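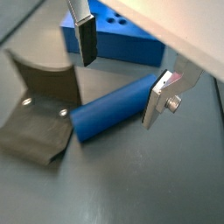 ## Mollileck peg-and-block set, one semester in

Our robotics club at Hayes bought the Mollileck set in the fall to replace the wood dowels we had been cutting ourselves. It cost $325, a big share of our budget for the year, so I kept notes.

**What it is**

Blue plastic pegs and a drilled block to match. The task is the usual one for beginners: pick up a peg, stand it up, put it in a hole. We needed it for the insertion event at the Lalurgate student meet, and we now use it for most of our practice.

**What works**

The pegs are consistent. With our dowels, a program that worked on one would jam on the next, and the students couldn't tell whether the code or the part was at fault. That argument has stopped. Facundo Retamal, who runs our test log, has 1,576 attempts recorded with this set, and we have not had to throw out a single peg.

The rounded ends help too. A peg that comes in slightly off center will often slide into place, and a new student gets a success on the first afternoon. You can make it harder later by tightening the limit on how far the arm may push.

The matte finish is good for camera work. Our color threshold needed very little tuning, even under the ceiling lights.

**What doesn't**

The peg and the block are the same blue. For picking a peg off the table this is fine. When the peg is over the block, our vision code loses the outline and reports one large blob. Two students spent most of a month on this. We ended up putting white tape around the top of the block, and it works, but at this price I would like a second color in the box.

Pegs roll. If the gripper closes a little late or touches one side first, the peg is gone. We added a routine that closes slowly at first -- worth writing before anything else.

The block is also light. Ours shifted during hard insertions until we stuck it down with mounting tape.

The printed guide is 3 pages and covers setup only. The sample code assumes a Fasgate controller, so we wrote our own.

**Support**

I emailed Mollileck about spare pegs and had an answer the next day. Spares are sold separately, and shipping took longer than I expected.

**Would I buy it again**

Yes, for a club that already has an arm and runs it every week. If you only need a demo for an open house, cut some dowels. We are ordering a second block in July so two teams can practice at once.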